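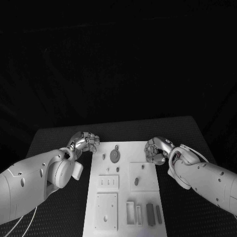
Two-arm test station with assembly board at Delteswood.

Print this release | E-mail this release

DELTESWOOD PUBLISHES PURCHASING PLAN FOR TWO-ARM ASSEMBLY STATIONS

11/22/22 - Delteswood, a contract manufacturer of small housings and control fittings, has released the equipment plan for its bench assembly department. The plan covers the purchase of two-arm robot stations with multi-fingered hands, the order in which they will be bought, and the conditions a supplier must meet before a purchase order is issued.

The first phase provides for 2 stations. They are to be installed in the Oveck building, next to the existing manual benches. A second phase is listed in the plan but carries no funding. It will be put forward for approval only after the first phase has been accepted in full.

Delteswood has set aside 1,086 staff hours for the first phase. The figure includes site preparation, electrical work, operator training, programming of the first part families and acceptance testing. An earlier draft, circulated internally in October, allowed 1,036 hours. The difference was added for a second round of operator training and is charged to the department, with no effect on the equipment budget.

"The purchase price is the easy line to fill in," said Leonie Tanner, head of equipment planning at Delteswood. "The lines that went wrong in our past projects were fixtures, spare parts and our own hours. Those are now separate items, and each one has an owner."

Under the plan, hands are budgeted separately from arms. Delteswood expects the two to have different service intervals and wants to be able to replace a hand without reopening the contract for the station. Bidders must quote hands, arms, controllers and cable sets as individual items, with a delivery time for each.

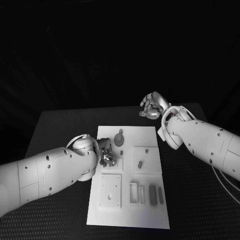
Bidders must also state the floor area needed for each station, the power supply required and the time needed to change from one part family to another. Quotations that give changeover time only as a range will be returned for correction. Software licenses must be quoted for the full service period, including updates, and any charge for additional users must be shown.

Evaluation is based on a common task board carrying plates, pegs and blocks. All bidders work from the same drawing, which was prepared by Bellamy, the engineering office retained by Delteswood for the project. The drawing is supplied with the request for quotation. Bidders may build their own copy for preparation, but acceptance runs are carried out on a board provided by Delteswood.

"We wanted one reference that purchasing and production could both read," said Valentin Kofler, project engineer at Bellamy. "A supplier can show a very good demonstration on its own parts. For a budget decision we need results that can be placed side by side."

Results will be recorded by part and by run. Manual interventions are to be logged with the time taken, and that time is counted as labor in the cost comparison. 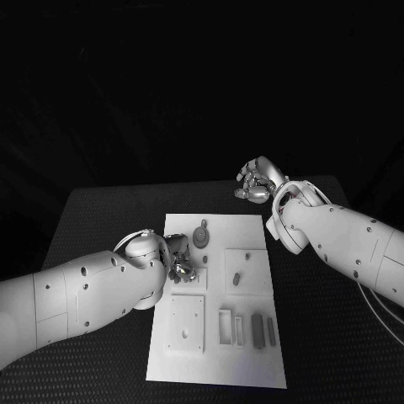
Maintenance is planned on a fixed annual amount per station. Work above that amount requires written approval from the department. The supplier must hold wear parts for the hands in stock for the length of the service agreement and must train Delteswood staff to replace them on site. Cable routing at the wrist and behind the arm is to be documented with drawings, so that a cable set can be exchanged by one technician.

Leasing was examined as an alternative to purchase. It remains open for the second phase. For the first phase Delteswood has chosen purchase, with payment in stages tied to delivery, installation and acceptance. The final stage is released after the station has completed its acceptance runs and the documentation has been handed over.

Fixtures for the first part families will be ordered from Grovine under an existing supply agreement and are not part of the request for quotation.

Suppliers wishing to receive the request for quotation may apply in writing to the equipment planning office. Questions about the task board drawing should be marked for the attention of Valentin Kofler.

Last updated: 11:40 a.m.

Contact | Copyright Delteswood. All rights reserved. | Back to top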